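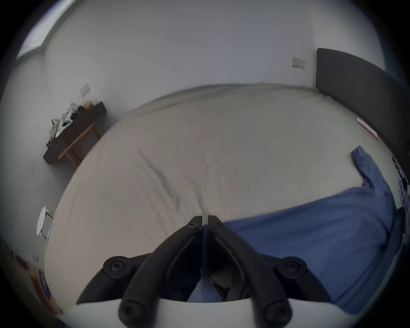 The big bed with the cream fitted sheet on and the blue blanket still to be straightened.

Bed Linen Week at the Guest House

We changed over the bedding in November, before the winter bookings started. The old sets had been washed so many times that the elastic had gone in most of them, and the blankets no longer matched from one room to the next. This page is for the people who chipped in toward the new linen and asked to see where it went. There is only one picture up so far, with notes on the rest of the rooms underneath.

About the bed

The cream sheets were Ye-rin Ahn's choice. White looked cleaner in the store but showed every mark after a month, and she had kept a list. The new ones have deeper corners than the old set, so they stay put on the thicker mattresses. They do crease in the middle. We don't iron fitted sheets and don't plan to start.

The blue blankets are for the larger beds only. They go on over the top sheet, with the long side hanging evenly left and right and the top edge folded back once. Marijke Van Dijk likes to throw the blanket on first and pull it square afterward, one corner at a time. Dong-hyun Jin folds it in half on the bed and opens it out. Either way is fine.

The other rooms

Harken (upstairs front): two single beds, both with new sheets. The old green blankets stay until spring.

Privby (upstairs back): one double. New sheets and new pillowcases. The mattress was turned at the same time, head to foot.

Ra (ground floor): sheets only. The bed in this room is a little shorter than standard, so the extra fabric has to be tucked well under at the foot.

Costs and leftovers

The linen came to 700 in total, against the 600 we had collected. The difference came out of the laundry money. We bought 11 fitted sheets, which leaves 4 spare – they are on the top shelf of the hall closet, still folded.

The old sheets went to Shadi Jaber for dust covers. A few of the better blankets are in the chest on the landing and anyone staying can take an extra one at night. Please fold it and put it back in the morning.

More pictures will be added when Kyung-hwa Baek has finished the curtains in Harken. She hopes to hang them on Wednesday.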